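Ornwood troop hands over search and rescue money after 77-mile hike

The Ornwood scout troop has handed over $4,000 to the Jindotier County search and rescue team, the same team that came out for one of its own leaders last fall.

The money was raised with a 77-mile relay hike on the Kokkinos Trail in July, plus two pancake breakfasts, a car wash and a lot of loose change in jars. The check was given over at the team's base on Hundier Road, just after 6 p.m., with the whole troop there in uniform and most of the parents standing at the back by the trucks.

Troop leader Stelios Moschos broke his ankle and two ribs in a fall on the north side of Kokkinos Ridge during a weekend camp. No cell signal. No road closer than three miles. Two of the older scouts walked out to the fire lane to make the call while the rest stayed put, got a tarp over him and kept him talking.

"They did it all by the book, better than I would of," Moschos said. "I was mostly complaining about my boots."

The team got to him a little before 10 p.m. and carried him out on a wheeled litter. It was after 2 a.m. when they reached the ambulance. Moschos spent four nights in the hospital and was back at meetings by Thanksgiving, on crutches, telling people where to put the chairs.

The idea for the hike came from the scouts at the first meeting after he got out. They wanted to do the whole trail, end to end. Parents talked them into a relay. Teams of five, an adult at front and back, each team covering a section and passing on a orange neckerchief at the road crossings. Younger kids did the flat parts by the river. Three days, start to finish, with camps at Miller Creek and the old quarry.

Rain on the first day. Second day was hot, and the stretch over the ridge took two hours longer than planned. The team walking it stopped at the spot where Moschos fell and ate lunch there. He met them at the next crossing with a cooler of popsicles. 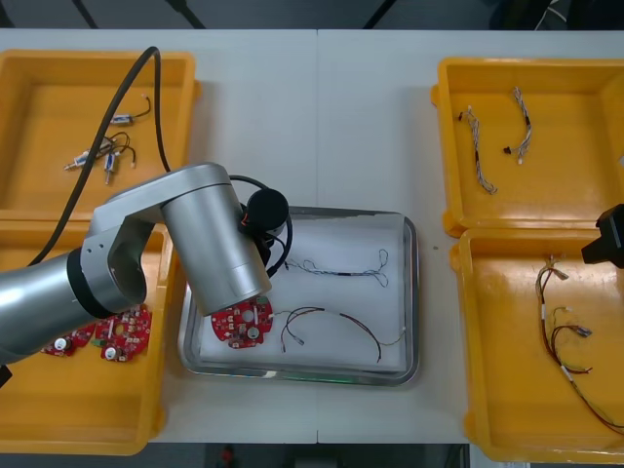
Yellow trays and a steel tray on a white work table.

The search and rescue team is all unpaid and gets a small grant from the county for fuel and insurance. Everything else, radios, ropes, helmets, medical supplies, comes from donations. It does not charge people for being rescued and says it never will.

The $4,000 goes toward a new litter wheel and a set of handheld radios. The current radios are old enough that replacement batteries have to be ordered from out of state, and two of them quit during the search for a missing hunter last winter. The new ones should be in use before deer season.

Anything left over will go to the team's school visits, where members show kids what to do if they get lost: stay in one place, make noise, put on something bright. The Ornwood troop has asked for a visit of its own and will get one next month, along with a short practice in loading and carrying a litter. Moschos has been asked to play the patient. He said he'd think about it.

Hikers on the trail chipped in too. The troop had a sign and a bucket at the main parking lot all three days, and that alone brought in $658. The best single item was the second pancake breakfast, at the Grange hall, which cleared $556 after the cost of the food. They ran out of batter at 10:30 and somebody's dad drove to the store and cleaned out the shelf. The car wash was rained on as well and did less, but the troop says it will try it again in the spring.

Several scouts used the hike toward their hiking and first aid badges. Those will be given out at the next awards night, 7 p.m. at the Ornwood community hall. Families welcome, bring a dessert to share. Parking is at the back, the front lot is being repaved.

The troop is also looking for adult leaders. It has a waiting list for the younger age group and can't open more places until it has two more adults for the weekly meeting. No scouting background needed. Training is free and can be done mostly on evenings. Anyone interested can come by the hall at the end of a meeting, 8 p.m., or leave there name and number at the library desk.

As for the relay, it looks likely to come back. The scouts voted on it at the last campfire and the vote was yes, though there was some argument over direction. The kids who walked the ridge uphill want it run from the other end next time. A decision on that, and on who gets the money, will be made over the winter.

Search and rescue would like to remind everyone heading up to the ridge this fall that there is still no cell coverage past the second gate. Tell someone where your going and when you'll be back. Take a flashlight, a whistle and more water than you think. The spring at the quarry is dry at the moment. Trail maps are free at the ranger office and at the feed store in Ornwood, and the footbridge below Miller Creek is closed to horses until repairs are done.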